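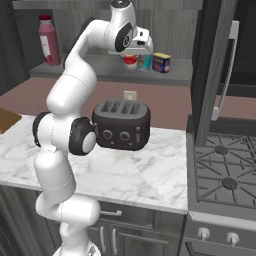 The Second Life of a Small Radio Show

When Jae-hoon Nam started his show about circuit boards, he had a desk in Urnley, one microphone with a bad cable and 200 listeners. Most of them, he thinks, were his students. He taught evening classes in electronics, and he told everybody that the first episode was homework.

The show is called Ondulus. It comes out every second week, and it does not hurry. One episode from June is only about capacitors that fail in old power supplies. It lasts almost two hours, and it is now the most played of all 261 episodes.

"I wanted to cut it," Nam says. "Then I listened again and could not find the boring part. Maybe I am the wrong person to look for it."

His partner on the show is Tae-yang Do, who designs test equipment at Sasero. The two men disagree often, and the listeners write to them mainly about this. Do likes a clean schematic before anybody touches a soldering iron. Nam prefers to build first and draw later. Their argument over where to put a ground plane took three episodes and was never decided.

What changed the show was the Mackay, a small oscilloscope kit that they designed together in front of the audience. Every mistake was left in. In the fourth part, Do finds that he has mirrored the footprint of a connector, and there is a long silence before he starts to laugh. The first batch was 200 kits. The second was 700, and Nam packed the boxes in his hallway with help from his sister.

Neither of them has left his job. Do says he would not enjoy the show if it had to pay his rent – he has seen this happen to friends with music. Nam still teaches, but he does not give the episodes as homework anymore.

The next series starts on 9/7/24 and will be about motor drivers. Do has already finished the schematic. Nam has a board on his desk which does not match it, and they plan to compare the two in the first episode.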